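4.2 Collecting the household tidying demonstrations

We should say a little about how the demonstrations were gathered, as the choices we made at this stage turned out to matter a good deal more than we had expected when we began. The Plorkum set was recorded with hand-held grippers, one for each hand, so that the person giving the demonstration could feel the weight and give of an object for themselves. Our earlier set, Gondal, had been gathered by driving the arms from a distance, and although we remain fond of it, the movements in it are slow and rather hesitant, and the policies trained on it were hesitant too.

For each object we asked for 200 demonstrations, and threw away any in which a gripper lost tracking for more than a moment. Drying racks proved the most troublesome of the lot. A rack made of thin rods offers plenty of places to take hold, but very few of them are good ones, and a grasp that looks perfectly sound can let the whole thing swing round as soon as it leaves the table. Relu Tudose, who gave most of the rack demonstrations, settled on a habit of steadying one end before committing the second hand, and we were pleased to find the same habit in the trained policy, Stollora, without our having asked for it (Figure 3).

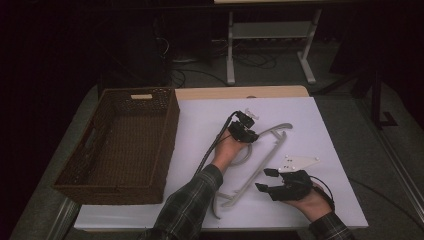
Figure 3. A rack demonstration with the two hand-held grippers, with a wicker basket on the same table.

The order of the two hands was left entirely free. We had thought at first of fixing it, and a short trial in September did give tidier recordings, but the policy trained on them coped badly whenever the rack was turned the other way, so we went back to letting people work as they liked. Of the 400 test runs with Stollora, half used racks placed at angles missing from the training set, and the policy completed 195 runs in all. Most of the failures came in the lift, when one gripper closed on the gap between two rods, and we return to these in Section 5.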